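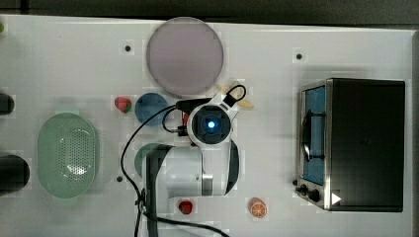
Bench rules for shared arm cells: how strict is too strict?

cablegoblin
21/10/2023
Our group finally has to write down how people are supposed to behave around the tabletop arm. Until now the rule was "be sensible," which worked fine until more than one person had a key. I've got a draft, modeled loosely on the one they use at the Omthorpe site, and I've already been told it is both far too long and missing everything important. So, over to you lot. Short version:

1. Stop button on the table, within reach of whoever is running the session, before the arm is powered.
2. No hands over the table while the arm is enabled. Paused is still enabled.
3. Cables get checked through the full reach of the arm before the first run.
4. Props go back to their start positions from the written layout, never from memory.
5. Anything not in the layout comes off the table.

Number 2 is the one people hate. Number 4 is the one people ignore.

fedby_nightshift
Number 2 is correct and I will die on it. We had the same argument at Fedby in July. One side said a paused arm is a parked car. Then somebody resumed from the other terminal while a colleague was straightening a plate. No injury, some very creative vocabulary, and the rule was in by lunch.

torque_and_cheese
Disagree, a bit. If every fallen strawberry means a full disable and re-enable, people will quietly stop doing it by the second day. A rule that gets skipped 103 times a week is decoration. I'd rather have a proper protective stop on a pedal and let people reach in while their foot is on it.

fedby_nightshift
And when they shift their weight?

torque_and_cheese
Then you bought the wrong pedal.

cablegoblin
We don't own any pedal, so that settles that for this quarter. As for the button, ours is the ordinary yellow box with the red top, and it lives at the corner of the table.

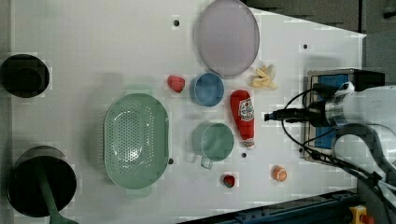 What I can't decide is whether to fix its position in writing. Right now people slide it wherever suits their elbow. I'd like tape on the table and a line in the document. Two of my colleagues think tape is tyranny.

sivport_kit
Tape it. At Sivport the button has an outline drawn around it like a crime victim, and everybody can find it without looking. Also, your number 3 is doing too little. "Checked through the full reach" means someone wiggles a wire and nods. Say who checks, and say what counts as a fail. Ours is: no loop may hang low enough to catch a prop at any pose in the program.

cablegoblin
Fair. We do have a loop.

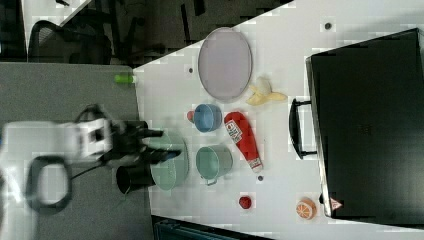 Cup in the gripper, over the edge of the green bowl. Note the black loop under the arm.

sivport_kit
That loop would get you a stern email here. Clip it to the arm and leave slack at the joints.

old_kazmi_manual
I have the Kazmi cell handbook, all 2,784 lines of it, and I can report that it spends one sentence on cables and 4 pages on who may use the label printer. So don't feel bad about your draft.

On rule 5: how do you treat things next to the table? Bags, cases, somebody's chair? We keep a clear strip and it applies to everything, including the boss's things. Especially those.

cablegoblin
Rule 5 says "table," because I was naive. See below and be gentle.

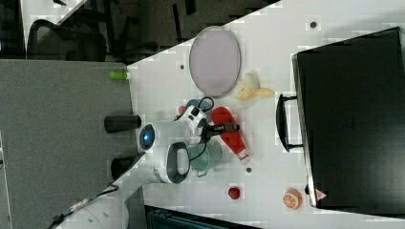 Ketchup run. Gripper closed on the neck of the bottle, big black case along the right.

old_kazmi_manual
Is the case in the layout?

cablegoblin
It's going in the layout.

torque_and_cheese
Changing the document to match the mess. You'll go far in standards.

fedby_nightshift
I don't mind it if it's written down and stays put. What I mind is a case that's there for one run and gone the next. Either list it or lose it.

cablegoblin
OK, revision 2: button position taped, named person for the cable check with Sivport's fail condition, rule 5 extended to the strip around the table. Rule 2 stays as it is. Pedal goes on the wish list.

torque_and_cheese
Noted under protest. What about rule 4? You never said how people are meant to follow the written layout. Ours was a spreadsheet and you can guess how often it got opened.

cablegoblin
Printed sheet at the table, one per layout. I'll post it once I've drawn a colander that looks like a colander.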